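3.2 Surface clutter and the use of small tables in rented homes

The second part of the study is concerned with the tables on which households eat, work and put things down. In the earlier section we treated the table as a piece of furniture with a fixed area. This is convenient for calculation, but it does not correspond well to daily life. A table of generous size may offer very little room for a plate, and a small one may serve a family without difficulty if it is cleared before each meal. For this reason we distinguish between the nominal surface, which is the area given by the maker or measured with a tape, and the free surface, which is the part that a person can use without moving anything.

The households were recruited in two districts, Weseck and Iten. Both have a large share of rented flats, but they differ in the age of the buildings. In Weseck most kitchens are separate rooms with a door, while in Iten the kitchen is usually open to the living room. In total 68 households agreed to take part. Each of them filled in a short diary in February, in which they noted at three fixed hours what was lying on the main table and who had last used it. The diaries gave 2,180 usable entries. Entries with no hour written on them were removed, and so were those in which the table was described only as "normal" or "as yesterday".

We coded the objects with the Farías scheme, in its shorter form. The scheme separates resting objects, which stay in the same place for more than one day, from passing objects, which come and go with an activity. A fruit bowl is a typical resting object and a cup is a typical passing one. In practice the border is not sharp. Letters, medicines and chargers were often entered on the table as passing objects and remained there for a week. We decided to code each object according to its behaviour in the diary, even when this was against the opinion of the household. In 13 diaries this could not be done, as the objects were named too generally to be followed from one entry to the next, and these diaries were used only for the questions about seating.

Seating proved to be more important than we had expected. Where the chairs were light and could be pushed fully under the table, the free surface was larger in the evening than at midday. Where they had arms or a wide back, people tended to leave them at a distance, and the side of the table nearest to the chair became a place for bags and folded clothes. We do not claim that the chair is the cause of this. It is possible that households which own such chairs also have other habits in common, for example that of eating in front of the television.

Figure 4. Table and chair.

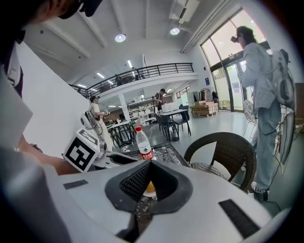

Drinks are the group of objects for which the coding was most difficult. Glasses and cups follow the meal and are taken away with the plates, but a container with a closed lid has no natural moment of leaving. It can stand for an hour or for several days, and its owner does not regard it as something that must be tidied. The capped water bottle with the red label in Figure 4 belongs to this kind, and under the shorter form of the scheme it has to be entered simply as a drink, in the same group as a cup of coffee. We therefore added a separate code for closed containers. With the new code, the evening entries from Iten and Weseck became much more similar, and the difference between the two districts which we had reported in the pilot study was no longer visible.

The effect of table size was tested with the Ginus index, which relates the free surface to the number of persons who normally eat together. The index was calculated separately for each of the three hours. It was lowest in the morning in both districts, and it changed very little when the households with only one person were left out. The values for the open kitchens of Iten are discussed in Section 3.3, together with the question of whether a worktop should be counted as a table.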